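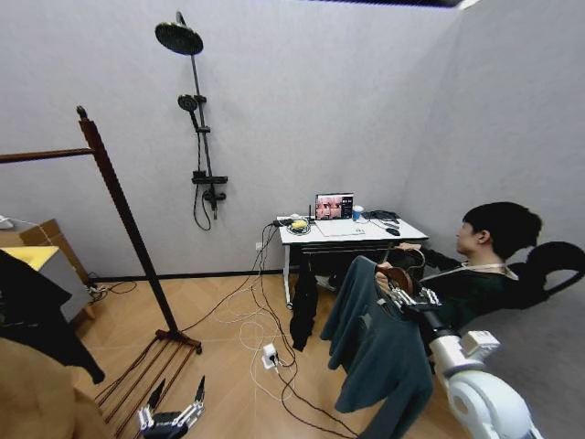 How long should a wool coat rest between wearings?
A full day on a hanger is enough for most coats, and two days if it got rained on.

Print this message | E-mail this message

Date: 2020-02-14
Subject: Re: [woolcare] Moths again, and the cedar question

Thanks for the write-up on the November survey. I've put the short answer at the top because it's what most people write in about, and the rest of this is on moths.

> Nayeli Agudelo wrote:
>
> I had a coat come in last week with holes under the collar and
> along one pocket flap. The owner keeps it in a closet lined with
> cedar and says she was told that would be enough. I have also
> been getting questions about the Zitamell sachets. Does anyone
> here have a routine that works for a whole closet and doesn't
> involve mothballs? Also, is freezing still recommended, and for
> how long?

My routine has two parts. The first is cleaning. Larvae go for wool that has sweat, food or skin oil on it, and the adult moths lay where the larvae will have something to eat. A coat put away dirty in spring is the one with holes in it in the fall. Brush it outdoors if you can, going with the nap, and turn out the pockets. Under the collar is the place people skip, and it's where your customer's coat was eaten.
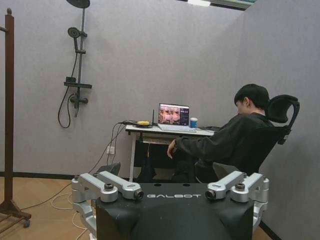

The second part is the closet itself. Take everything out. Vacuum the floor, the baseboards and the gap where the carpet meets the wall, then get rid of the vacuum bag the same day. Wipe the shelves with soapy water and let them dry before anything goes back. If you skip this and only treat the clothes, you will be doing it again in a few months.

On cedar, I would not count on it. The smell may put off some adults for a while when the wood is new, but it does little to larvae that are already in the cloth. I have no experience with the Zitamell sachets and would like to hear from anyone who has.
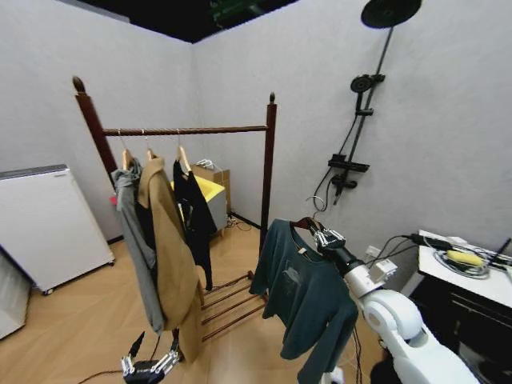
Air and light help more than people expect. Moths like dark places where nothing moves, so a coat that is worn every week is fairly safe and a coat packed tight at the back is not. If you have the floor space, an open rack is a good thing for whatever you wear in season. One like this, with a few pieces on wooden hangers and the long brown coat free to hang past the lower shelf, is easy to look over every time you walk by. Keep the closet for things in sealed bags.

Freezing does work if the freezer is cold enough. Seal the garment in a plastic bag, press the air out, and leave it at 0 F or below. I give sweaters a week and heavy coats two. Let the bag come back to room temperature before you open it, or the cloth will pick up damp. 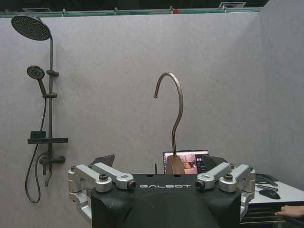 For repairs, small holes in a plain weave can be rewoven with yarn pulled from the hem or an inside seam. Morkham still sells the fine needles, in packs of 16. For felted coats I use a felting needle and a little matching fiber — it takes some practice, but it barely shows. The Lã yarn people asked for last time comes in 50 gram balls, more than anyone needs for mending, so I'm happy to split one.

Collent has moved its workshop, and mail sent to the old address is being returned.

Print this message | E-mail this message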